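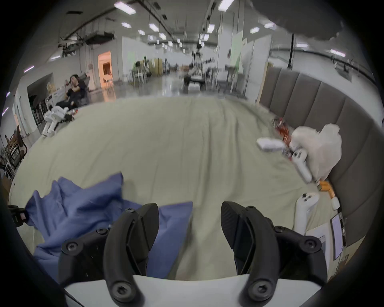
Wed 3 February

Tones dropped at 5 this morning and I was dreaming about pancakes, so I suppose part of me was already in the station kitchen. Chimney fire out on the Leltden road, the long farmhouse past the grain elevator. By the time we rolled up the family was out in the yard in coats and slippers, all of them fine, with the dog zipped into somebody's jacket and looking very pleased with itself.

It was a stubborn little fire. Creosote, as usual, and plenty of it, and it had worked its way into the framing on the second floor, so we had to open up a bedroom wall to get at it. I always hate that part. They had painted it such a pretty green, and I could see where they'd taken their time around the window. We laid tarps over the dresser and carried the quilts down to the dining room first, and the mother thanked me for that three separate times, which got me a bit choked up behind the mask.

Trandik sent their tanker, bless them, all 3000 gallons of it, and we used more than I would have guessed. The hydrant situation out there is no better than it was in December when we all stood up at the township meeting and said so. I'll say it again next month and bring cookies this time, maybe that helps.

Sixteen degrees when we started packing hose. The couplings froze and my gloves froze to the couplings, and it took me most of the ride back to feel my thumbs. Then there was the report to write, run number 199 since we started the new book — I had hoped somebody else would get stuck with 200, and now I rather want it.

Home by ten. I hung my things in the garage because the smell gets into everything, took the longest shower of my life, and ate cold meatloaf standing at the counter. I ought to have napped and instead I swept our own hearth and called to get the flue cleaned. They can come Tuesday. No fires till then, and extra socks for everybody.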